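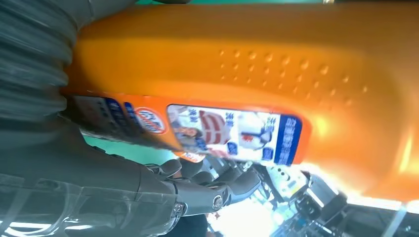 Peven Ridge Trail: Frequently Asked Questions

How long is the trail?

The trail runs 80 miles from the Starnon trailhead in the south to the village of Galla in the north. Mileage on the signs is measured from Starnon. If you are walking southbound, subtract the posted figure from 80 to get the distance you have covered.

How many days should I allow?

Most people carrying a full pack take six or seven days. The section between Joshi Gap and the Galla road is slow in both directions, and daily distances that were easy farther south should be cut by a third there.

Where can I sleep?

There are shelters at Cutbank, Joshi Gap, Upper Notch and Peven Pond. Each has a three-sided lean-to, a privy and tent sites. Shelter space is first come, first served and can't be reserved. Groups of more than eight must use the tent sites.

Camping elsewhere is allowed below the tree line if you are at least 200 feet from the trail and from any stream or pond. It is not allowed on the open ridge or within a quarter mile of a road crossing.

Do I need a permit?

Day hikers do not. Anyone staying overnight needs a free permit, filled out at the box at either end. Leave the white copy in the box and carry the yellow one. Dogs do not need to be listed.

Is there water along the way?

Yes, except on the ridge between Upper Notch and Peven Pond. Fill up at the stream just before the Notch if you are northbound, or at the pond outlet if you are southbound. In a dry August the spring at Cutbank shelter may stop. The backup is a brook downhill on the blue-blazed side trail. All water should be filtered, boiled or treated.

How hard is the climbing?

The largest single climb is out of Joshi Gap, which gains close to 3,000 feet in 4 miles. The first mile is an old logging road. After the second stream crossing the trail leaves the road on the left and goes straight up on rock steps and roots. The turn is marked with a double blaze but is easy to miss going fast.

What do the blazes mean?

White: main trail.
Blue: side trail to water, a shelter or a view.
Yellow: bad-weather route around the ridge.
Two blazes, one above the other: turn or junction ahead. The upper blaze is offset in the direction of the turn.

When should I use the bad-weather route?

Use it if there is thunder, or if wind at the Notch makes it hard to stand with a pack. It leaves the main trail 30 yards past the Upper Notch shelter and rejoins it at Peven Pond. It is two miles longer and has no views. The footing is poor after heavy rain.

Can I resupply?

The Galla general store is a short walk from the northern trailhead. It stocks canned food, bread, stove fuel in canisters and a small shelf of dried meals. There is no store at Starnon. The only road crossing in the middle is at Joshi Gap, where the nearest groceries are nine miles west. The post office in Galla holds packages for hikers. Write your name and expected arrival date on the outside of the box.

Is there a shuttle?

A van runs between the two trailheads from late spring to early fall, every day except Wednesday. It leaves Galla at 7:15 a.m. and stops at Joshi Gap on request. Seats must be booked by the evening before. Packs ride in the trailer, so keep anything you need on the trip with you.

Are fires allowed?

Only in the metal rings at the shelters, and only when the fire danger sign at the trailhead reads low or moderate. Stoves may be used at any time.

How should I store food?

Steel boxes are provided at every shelter except Cutbank. At Cutbank, and at any other campsite, use a bear canister. Hanging bags from a tree no longer meets the rule.

Whom do I contact about trail damage?

Send the nearest mile marker, the direction you were walking and a short note on the problem to Beca Yorath, trail coordinator, through the contact form on this site. Downed trees are normally cleared within two weeks. Washed-out bridges are posted on the conditions page the day they are confirmed.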